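Temps de lecture : 4 min

Ce site utilise des cookies pour mesurer l'audience. Accepter | Refuser | En savoir plus

Trucs d'atelier : montrer une tâche à deux bras sans y passer la journée

Notes prises en vrac, 2/19/20, après une matinée de démos. C'est pour ceux qui débutent en téléopération ou en guidage à la main. Le reste, vous connaissez déjà.

La table d'abord. Blanche et mate si vous avez le choix, une table brillante renvoie les lampes et les caméras n'aiment pas. Calée. Une table qui boite de 2 mm, on ne la sent pas au coude, mais la pince oui.

Le bac : toujours au même endroit au début, sauf si vous voulez justement varier. Dans ce cas variez franchement. Un bac déplacé d'un poil à chaque prise, c'est le pire des deux mondes. Repère au crayon gras sur la table, ça s'efface à l'alcool. Le ruban adhésif finit dans les images et le modèle apprend le ruban (vécu, chez Hegyi, deux semaines perdues).

Position de départ des bras : pinces ouvertes, toujours. Les deux. On prend vite l'habitude de ne soigner que celui qui travaille et l'autre traîne n'importe où.
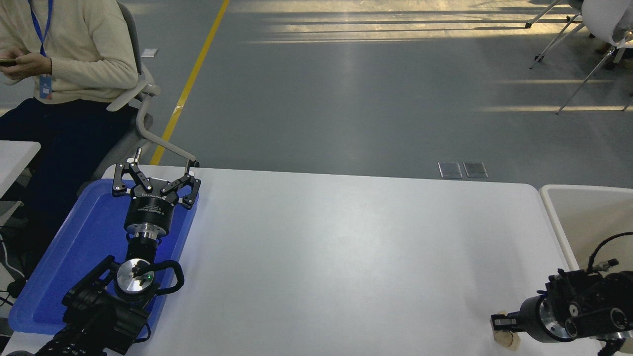 Pour les petites pièces en bois, approchez lentement sur les derniers centimètres. Pas besoin d'être lent avant. Les débutants font l'inverse, ils rampent sur tout le trajet puis ils plongent. Fermer, compter un temps, lever. Le petit temps d'arrêt se voit très bien dans les courbes et il aide à découper l'épisode ensuite.

Si la pièce glisse : ne pas couper. Rouvrir, reculer un peu, reprendre. Une reprise propre vaut de l'or, Krisztina Bognár en garde presque 8 par série et elle a raison. Par contre si elle tombe par terre, on arrête et on jette la prise. Pas de main qui entre dans le champ pour la remettre.

Bois clair sur table blanche, ça manque de contraste. Regardez la vue caméra avant de commencer, pas après. Si vous peinez à voir la pièce à l'écran, changez de pièce ou mettez un fond.

Le soleil. Ah le soleil. Il tourne, les bandes de lumière avancent sur le sol et à midi elles sont sur la table. Soit vous baissez les stores pour toute la série, soit vous laissez ouvert et vous étalez les prises sur plusieurs heures. Baisser les stores au milieu, non.

Les câbles maintenant. Laissez une boucle au poignet, assez large pour que la dernière articulation fasse toute sa course. Trop court ça tire et vous le sentez dans la poignée de commande, trop long ça accroche le bord du bac. Faites un tour complet à vide avant de lancer l'enregistrement, dans les deux sens — dans un seul sens ça passe toujours.

Guidage à la main : tenir le bras par le corps, au-dessus du poignet. Jamais par les doigts de la pince, ils ont du jeu et vous enregistrez votre jeu à vous. Jamais par le câble non plus (si si, on l'a vu).

Télécommande : réglez l'échelle avant la sensibilité. Commencez à 2 pour 1, votre main fait deux fois plus de chemin que la pince. Fatiguant mais précis. On redescend quand on est à l'aise.
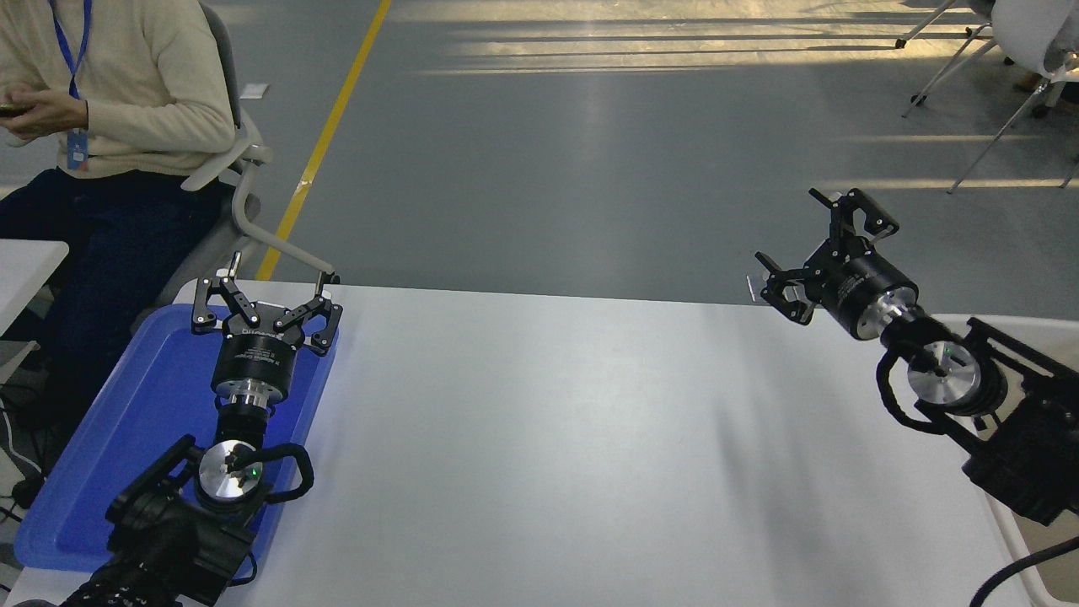
Quand les deux bras travaillent ensemble, décidez lequel commence et gardez cet ordre pour toute la série. Gauche tient le bac, droite apporte, par exemple. Si l'opérateur change d'avis au milieu, le robot apprend l'hésitation. Tamás Pintér dit les gestes à voix haute, « gauche, droite, je lâche », ça fait rire mais ses prises sont les plus régulières de Walidham.

Éviter de croiser les bras. S'il faut vraiment croiser, le plus haut passe derrière.

Pauses : 4 séries puis on se lève. Au delà le poignet fatigue et les trajectoires s'affaissent, on s'en rend compte seulement à la relecture. Pendant la pause, laissez les moteurs sous tension si vous gardez un œil dessus, sinon arrêt d'urgence enfoncé. Et on note dans le cahier où on en est, numéro de prise compris.

Nommer les fichiers tout de suite. Tâche, opérateur, numéro. « test_final_bon2 » ça ne veut rien dire trois semaines après. On a récupéré 257 épisodes de Brerton nommés comme ça, Anikó Veres les a tous réouverts un par un.

Relecture : en accéléré d'abord, les ratés sautent aux yeux. Puis vitesse normale sur les prises de pièce uniquement. Ce qui est douteux va dans un dossier à part, on tranche le lendemain.

Nettoyage des doigts de pince à l'alcool, chiffon sans peluches, en fin de journée. Vérifier les vis en même temps. En mars je remets cette page à jour avec les réglages pour pièces souples, j'ai pas eu le temps là.

Recevez nos trucs d'atelier par e-mail, une fois par mois. Votre adresse | S'inscrire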